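Search this blog
Search
Notebook > Robots > Pushing things around

Print this post | E-mail this to a friend

I promised an update on the language pushing work back in May and then got swallowed by calibration, so this one runs long. Sorry! If you only want the number, the new policy finishes more sorting commands than the old one and it does it with a lot less data. If you want the fun parts, keep reading.

Quick refresher for anyone who wandered in from the gardening posts. We give the robot a typed sentence, something like "push the green star over to the red star," and it has to do it with one stiff rod. No grabbing, no lifting, only shoving. I love this setup because it looks so easy and it's a complete pain. Push a cylinder a hair off center and it slides away from you. Push a star and it catches on a point, spins, and now you're facing a whole new problem (I've said some words in that lab that I won't type here).

The code is called Tunstead, and the thing we compare against is our older planner, Nolton, which works out every push from scratch and takes its sweet time about it. Tunstead learned from 983 demonstrations, all of them steered by hand with a joystick, a fair number of them by me with a cup of coffee in the other hand. 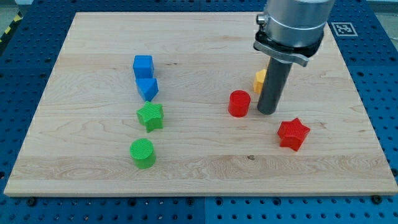 Flodero Lab, Wednesday, July 24, 2019

Seven shapes on the maple board today, and the board itself deserves a word. We used to run on plain white plastic and everything looked great. Then we moved to wood with all that swirly grain and the vision side fell apart for a week! It kept finding "objects" in the dark streaks. We ended up retraining the front end with the board turned a different way every session, and that cleared up most of it.

The trick that finally moved the needle is embarrassingly small. Instead of asking the network for the next tiny motion, we ask it for a short chunk of motion, run the first bit, then look again and ask for another chunk. The rod stopped dithering. Before, it would come up beside a cylinder and sort of shiver there, left, right, left, like somebody trying to pick a checkout line. Now it commits.

On the test set of 60 commands, Tunstead missed 6. Nolton missed more than twice that many, and it was slower on nearly all the ones it got right. Before anybody writes in: yes, the same starting layouts for both, and yes, the sentences were new ones.

The misses bug me, of course. Most of them were separation commands, where you want two pieces of the same color pulled apart and they start out nearly touching. The rod has to get in between without dragging the wrong one along, and with the cube and the prism it tends to plow straight into both. My hunch is that we barely have any demos of it, because it's annoying to do with a joystick and we all quietly skipped it. So guess what I'm doing next week.

I also tried the Stankevičius loss that a couple of you sent me after the last post. It trained fine and made no difference I could measure, but I only gave it one afternoon, so don't take that as a verdict. I'll give it a proper run once the new demos are in, and I'll put the training curves up with the next post.

Print this post | E-mail this to a friend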